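Huvunetti Launches Brotura, a Tablecloth Line for People Who Ruin Tablecloths

18 November 2025

Huvunetti, the maker of household textiles, today announced Brotura, a range of printed table covers meant for the table where the parcels get opened, the school project gets glued and dinner, with luck, eventually gets served.

The range opens with 11 patterns. The one the company expects to argue about most is a grid of thick black lines with blocks of red, yellow and blue on a pale ground, in the manner of a certain Dutch painter. It is loud. Huvunetti tried a quieter version in August and went back to the loud one within the week.
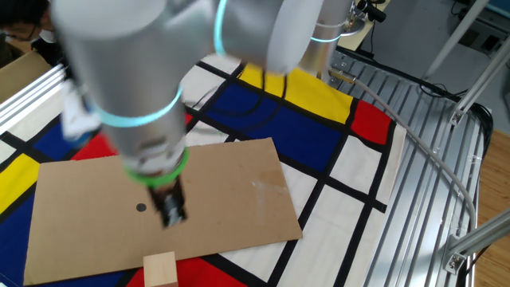
Brotura grew out of a complaint. Customers kept writing in to say that their good cloth spent its life in a drawer while the table took the scratches. "We make things to cover tables, and people were taking them off to use the table," said Edileuza Teixeira, head of design at Huvunetti. "I took that a little personally."

Her answer was a cloth that can stay put during cardboard season, a period the company defines as January through December. Flattened boxes, with their scuffs and leftover tape, are the chief visitor to most of the tables Teixeira's team asked about. A busy grid hides a pencil mark better than plain cream does, and the straight black lines come in handy when you want to square up a sheet of cardboard and can't find the ruler. 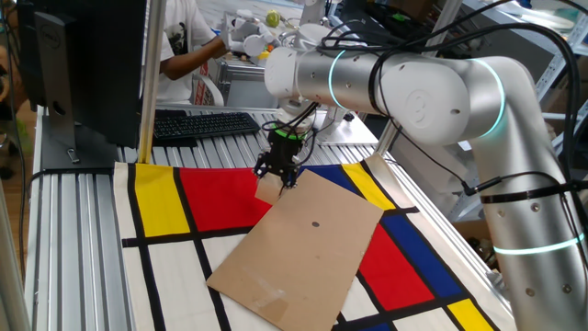 "You can lay a big piece down crooked and it still looks like you meant it," Teixeira said. "With a white cloth you just look untidy."

Brotura comes in two sizes: Helar, for small kitchen tables, and Inthanon, for the long ones that seat a family and its paperwork. Both can go in a regular wash. Ironing is allowed, though the company has no plans to check.

The Inthanon size costs $129, a figure Teixeira describes as "less than a new table." Both sizes are on sale now through the Huvunetti website and can be returned within two weeks, preferably without glue.

Press contact: Huvunetti press office. Fabric swatches are available on request.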